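Chapitre 4
Apprendre à une machine à plier le linge : récit d'une visite

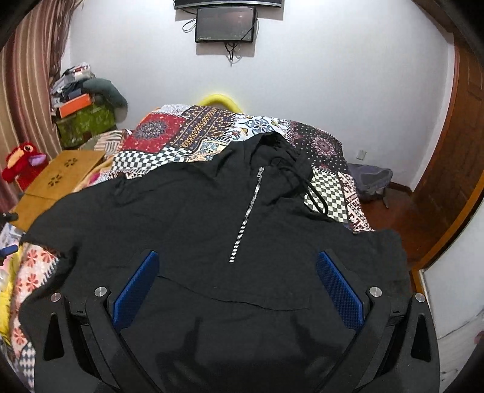 Fig. 4.1. Les deux doigts d'une pince tenue à la main, posés sur un sweat à capuche noir, près du bas de la fermeture éclair.

Les trois premiers chapitres de ce manuel vous ont fait fréquenter des robots de bonne compagnie, vissés au sol d'un atelier, qui saisissent des pièces rigides toujours rangées de la même façon. Vous avez calculé des trajectoires, vous avez inversé des matrices, vous avez peut-être pesté contre une singularité de poignet (tout le monde y passe, et l'auteur de ces lignes plus souvent qu'à son tour). Il est temps maintenant de quitter l'atelier et d'entrer dans une chambre à coucher, avec son lit, sa courtepointe et son linge qui traîne, et de nous demander ce qui reste de notre belle mécanique quand l'objet à saisir n'a pas de forme à lui.

Je voudrais commencer par vous raconter une journée portes ouvertes. Le 20 mars 2021, j'ai accompagné un petit groupe d'étudiants de deuxième année à Rivville, où l'équipe du projet Jevance montrait ses travaux au public. Nous étions partis de bonne heure, il pleuvait, et l'autocar avait pris du retard, si bien que nous avons manqué le café d'accueil, que l'on nous a heureusement resservi plus tard avec beaucoup de gentillesse. Notre guide s'appelait Everett Bellamy. Il avait passé les années précédentes à programmer des bras industriels chez Anow, et il parlait du textile comme d'autres parlent de la haute montagne, avec un mélange d'affection et de méfiance.

La démonstration du matin se tenait loin de tout établi. Un opérateur prenait en main une pince munie de deux longs doigts noirs ajourés de découpes triangulaires, et s'en servait pour manipuler un vêtement étalé sur un lit. Les doigts se terminent par des patins bleus dont la surface porte un fin relief en losanges, et je vous invite à regarder ce détail sur la figure 4.1 avant de poursuivre, car nous y reviendrons longuement au paragraphe 4.3, quand il sera question du frottement. Un étudiant a demandé où était le robot. Bellamy a souri et lui a répondu qu'il viendrait l'après-midi : le matin, c'étaient les mains humaines qui faisaient la leçon.

L'idée mérite qu'on s'y arrête. Écrire à la main un programme qui plie un sweat est une entreprise décourageante. Essayez, à titre d'exercice de pensée, de dire en phrases précises où vous posez les doigts, avec quelle force, à quel moment vous relâchez. Vous vous apercevrez vite que vous le faites très bien et que vous l'expliquez très mal. L'équipe de Rivville préfère donc enregistrer le geste lui-même, exécuté par une personne au moyen d'une pince semblable à celle que portera la machine, puis s'appuyer sur ces enregistrements pour entraîner la commande. Le projet s'était fixé l'objectif de 1000 démonstrations pour le seul pliage des hauts à manches longues, et les 100 premières, recueillies en février, avaient surtout servi, nous a-t-on confié, à apprendre comment il fallait s'y prendre pour les suivantes.

Revenons au vêtement, puisque c'est lui le véritable personnage de ce chapitre. Une pièce d'acier occupe dans l'espace une position que six nombres suffisent à décrire. Un sweat étalé n'a rien d'aussi commode : chaque pli est une variable, chaque manche peut partir de son côté, la capuche se ramasse en un petit tas dont l'épaisseur change au moindre contact. Ajoutez une longue fermeture métallique, qui rend le tissu plus raide le long d'une ligne, et deux cordons qui retombent librement, et vous aurez, dans un seul habit tout à fait banal, trois comportements mécaniques différents. La couleur elle-même s'en mêle. Sur un tissu noir, les plis se distinguent peu, alors que la courtepointe en patchwork placée dessous, avec ses damiers noirs et blancs et ses rosaces, offre à un algorithme de vision quantité de contours bien nets qui n'ont aucun rapport avec la tâche.

J'ai posé à Bellamy la question qui me brûlait les lèvres : pourquoi ne pas travailler sur une table blanche, bien éclairée, avec un linge clair ? Il m'a raconté, en prenant son temps, les essais menés avec la méthode de Chuang, du nom donné dans l'équipe à leur ancien protocole de laboratoire. Sur la table blanche, tout marchait à merveille. Dès que l'on changeait de pièce, plus rien. Depuis, les démonstrations se font dans des chambres encombrées, et les étudiants ont été, je crois, très sensibles à cet argument-là, eux dont les chambres auraient fourni d'excellents terrains d'essai.

L'après-midi, nous avons enfin vu le bras à l'ouvrage. Il a saisi un bord, l'a perdu, l'a repris, et a rabattu une manche avec une lenteur qui a fait tenir toute la salle silencieuse. La seconde manche lui a résisté. Je garde de ces 2 tentatives, notées à la hâte sur un coin de programme, un souvenir plus vif que de bien des démonstrations parfaites, et elles nous serviront de fil conducteur.

4.1 Ce que l'on entend par objet déformable

Nous appellerons déformable tout objet dont la forme change de manière appréciable sous l'effet des forces de préhension ou de son propre poids. La définition est large, et elle dépend de l'échelle à laquelle on travaille. Une feuille de papier, un câble, une éponge y entrent sans discussion. Pour les textiles, nous distinguerons d'abord la flexion, très facile, de l'extension dans le plan, qui l'est beaucoup moins.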